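Ticket: Accented names and curly quotes showing as boxes / question marks in text reminders
Product: Clirkent Messaging
Opened by: Evie Bramwell, front desk, Salon Panicker
Priority: Medium (customer says high)
Status: Pending customer

Opened, July

Reminder texts going out garbled since the app update. Any client with an accent in the name gets a box or a ? where the letter should be. Renée comes out as Ren?e. Apostrophes too, "we'll see you at 2" arrives as "we?ll". Only some phones. Mine is fine, my sister's old flip phone isn't. 16 clients have called or replied asking if it's spam. Please fix asap, we send the next batch at 4 pm.

Support, 11:20 am

Hi Evie, thanks. Couple of things:
Which app version? Settings > About, bottom line.
Do the names look right inside Clirkent before you send?
Did anyone import contacts recently?

Evie, 11:34 am

Version says 63. Names look fine on the screen. Yes we imported from the old booking program (Ulero), it was a spreadsheet. Around 400 names I think. Didn't check them all.
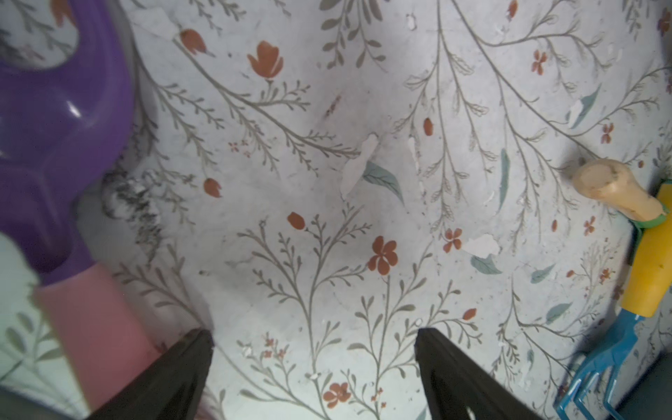 Support, 11:52 am

OK. Pulled the send log. Two seperate problems here.

First one, the template. Somebody pasted it in from a word processor so it has curly apostrophes. Those aren't in the basic text message character set, so the whole message should switch to Unicode. On your account the switch is off (Messaging > Advanced > "Send as Unicode when needed"). With it off we swap in a ? for anything not in the basic set.

Second, the import. 89 contacts have a broken character stored in the name itself. The screen font hides it. Spreadsheet was saved in the old Windows encoding and read as UTF-8. Turning the switch on won't help those.

Steps:
Turn the switch on.
Retype the apostrophes in the template, straight ones.
Re-export from Ulero, pick "CSV UTF-8" in the save box.
Import again, choose "update existing" NOT "add new" or you get doubles.

Note, Unicode texts hold fewer characters, so a long reminder may be billed as 2.

Evie, 12:41 pm

Switch is on, template retyped. Test to my sister came thru ok, with the apostrophe. Can't find CSV UTF-8 in Ulero, just says CSV. Is that the same??

Support, 12:50 pm

Not the same, sorry. Export the plain CSV, open it in your spreadsheet program, then Save As and the UTF-8 one should be in the list. Don't touch the phone number column, it'll drop the leading zeros.

Internal note: import screen should warn on bad bytes. Linked to the existing bug. Also ask why the switch got reset in 63, second report.

Evie, 1:15 pm

Got it, will do the import after my 1:30. Leave this open pls.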